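Review: Irkus soft fingertips, used for one term in the Magbanua robotics club

The club bought 2 pairs of Irkus fingertips in October to replace the hard pads that came with our Fillirura arm. This review covers 18 sessions of student use, all on the zipper task for the spring competition.

## Fit and setup

The tips slide onto the stock fingers and lock with one screw each. Students swapped a pair without help after the first session. The printed guide lists the wrong screw size – use the one from the Fillirura kit. Closing force has to be set again after every swap, and the tips are taller than the old pads, so saved grasp points need a new height offset.

## Grip

Flat pads dropped thin cord in most of our early trials. With the Irkus tips, the students logged 156 pull attempts and kept hold of the cord in 80 percent of them. Most failures came from a poor approach angle. Přemysl Čierny, who coaches the team, had them tie a white string to the zipper pull on a black suitcase, and the wrist camera then had a clear target.
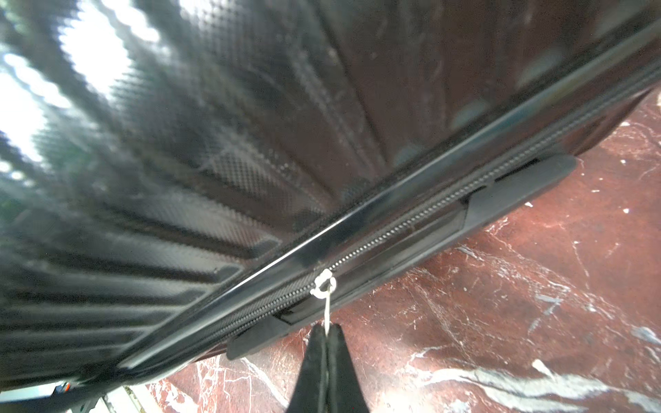 ## Wear and price

One pair shows light rounding at the points. The Gukow tips we tried last year were cheaper but split at the base.

## Verdict

Good for cord, tags and cloth edges. Poor for heavy parts, where the tips bend. I would buy them again for a school team, with a spare pair.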